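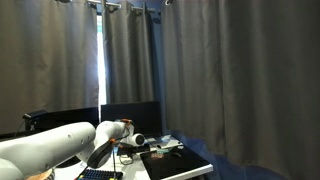 White robotic arm over a desk, keyboard in front

Fibre, slowly: Rajeshwari Panicker on powders, pulses and the small print

Rajeshwari Panicker trained as a dietitian and now spends most of her working week on labels. She reads them for the Krishnan clinic in Paltitz, where she runs the digestive health sessions, and she writes them for Hokix, a psyllium powder sold by a small firm called Zotia. She declares the second job at the start of every talk, and did so again before our first question.

Her subject is dietary fibre, and in particular the kind that forms a gel in water. "People use the word as if it were one substance," she said. "Wheat bran and psyllium husk are both fibre and they behave very differently. Bran is mostly insoluble. It adds bulk and holds its shape. Psyllium takes up water and thickens. If you swap one for the other and expect the same result, you'll be disappointed, or uncomfortable."

Gel-forming fibres are the ones usually discussed in connection with cholesterol. The gel traps some of the bile acids in the gut, which then leave the body, and the liver draws on cholesterol to make more. Panicker is careful with the size of the effect. She calls it modest, and says anyone on prescribed treatment should carry on with it and talk to their doctor before adding a powder.

Much of the conversation was about fermentation. Inulin, which comes from chicory root and turns up in cereal bars and yoghurts, is broken down quickly by bacteria in the large bowel. Gas is one of the products. Psyllium is hardly fermented at all. "Inulin is cheap, it's slightly sweet and it lets a manufacturer print the word fibre in large letters," she said. "For some people it's fine. For somebody with an irritable bowel it can be a bad afternoon."

We asked how she would start a person whose diet is mostly white bread and meat. Her answer was food first, and a slow rise. At the clinic the plan runs for eight weeks. The opening stage changes breakfast only, usually to porridge oats with a piece of fruit. Lentils or beans come next, in small portions, and the portion goes up when the previous one has stopped causing trouble. A powder is considered near the end, if it is considered at all.

"The commonest mistake is speed," she said. "They read an article, they buy a bag of bran and a sack of chickpeas, and they give up by the weekend. The bowel adapts, but it adapts at its own rate." 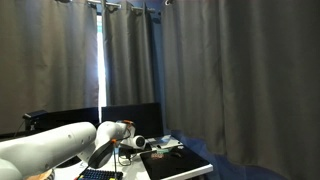 Keyboard with coloured keys on the white tabletop, with the arm above it

The other common mistake is too little water. Psyllium taken dry, or with a mouthful of tea, can swell in the throat, and people who have difficulty swallowing should leave it alone. Panicker pushed for this warning to go on the front of the Hokix tub. It went on the back, in bold. She says she is still pushing.

Timing matters as well. Because a gel can slow the uptake of some medicines, she tells patients to leave two hours between tablets and powder unless the pharmacist has advised a longer gap. Thyroid tablets are the ones she asks about by name.

On labels, her advice is to ignore the figure per serving. "A serving is whatever the company decides it is. Look at the column for 100 grams. Then look at what you'd really put in the bowl and do the sum." She also looks for where the fibre comes from. A biscuit made with whole oats and one made with white flour and added inulin may show the same figure, and she doesn't regard them as the same food.

Does she take Hokix herself? "In winter, when I eat badly. Two teaspoons, large glass of water, before supper. In summer I don't bother."

She was less keen to talk about personalised fibre plans based on a home stool test. The tests list bacteria, she said, and the list changes with last week's meals, a course of antibiotics or a trip abroad. She has had patients arrive with several pages of coloured charts and a diet that excluded onions, apples and every kind of bean. "I put the charts to one side and ask what they had for lunch — and we start from there."

The next round of sessions at the clinic opens in April. Patients are asked to bring a food diary, written in ordinary household measures, and the packaging from anything they take as a supplement.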